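Against the decluttering weekend

Filed under: Home, Grumbling
Posted by Leonie Bauerfeind

Every March the same advice comes back around. Take a weekend, pull everything you own out of the closets, pile it up, and keep only what you love. I have done it twice now, and I'd like to register some doubts.

My first problem is with the pile. The people who sell this method say you need the shock of seeing it all at once. Fine, I was shocked. It was Thursday before I could get to my own bed without stepping over extension cords. By then I wasn't making decisions, I was just tired, and tired people throw out the warranty for the boiler.

Then there's the question of love. I don't love my colander. I have no feelings about the spare fuses. My neighbor Knut followed the rule to the letter and ended up with a very calm kitchen and no can opener, and he has borrowed mine 3 times since. If a method only works when the people next door haven't tried it, I'm not sure it's a method.

The course I signed up for (22 dollars, and it was mostly a PDF) claimed that a cleared home gives you back five hours a week. Five hours from where? I wasn't spending an hour a day looking for scissors. I asked the question in the comments and got a heart.

What did help was duller. Reet Hunt, who used to share an office with me in Steddale, keeps one bag by the back door. When something annoys her, it goes in the bag, and when the bag is full it goes to the thrift store. She has never held a garment and asked it anything. I've been copying her since the fall and I've lost track of what went in, and I take that as a good sign.

I'm also suspicious of how much shopping is involved. The PDF had 29 pages and a fair number of them were bins. Clear bins, bins with lids, bins to go inside the bins. My sister bought the set and now she has her old stuff plus the bins.
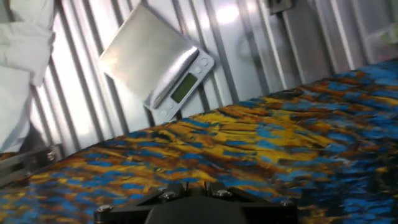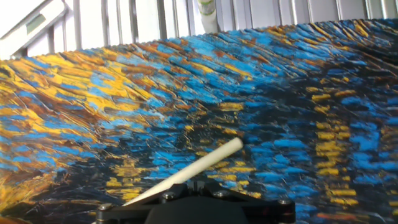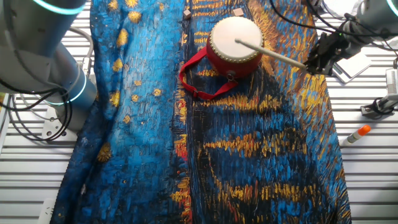
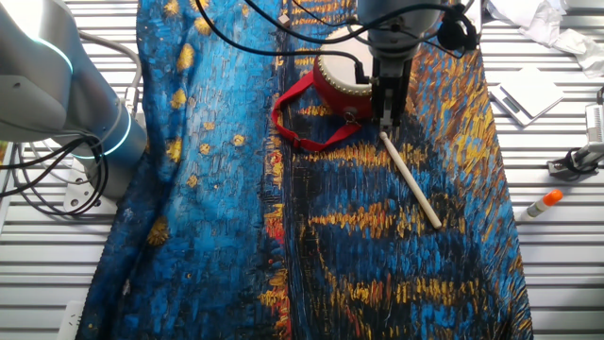
3 min read

Maybe it works for people moving house, or for people with a garage. Aileen swears by it and her place does look nice, though it looked nice before. I'd just like to see one of these makeovers a year on, with the mail on the table and somebody's coat on the chair.

The extension cords are back in the closet, by the way. I kept all of them.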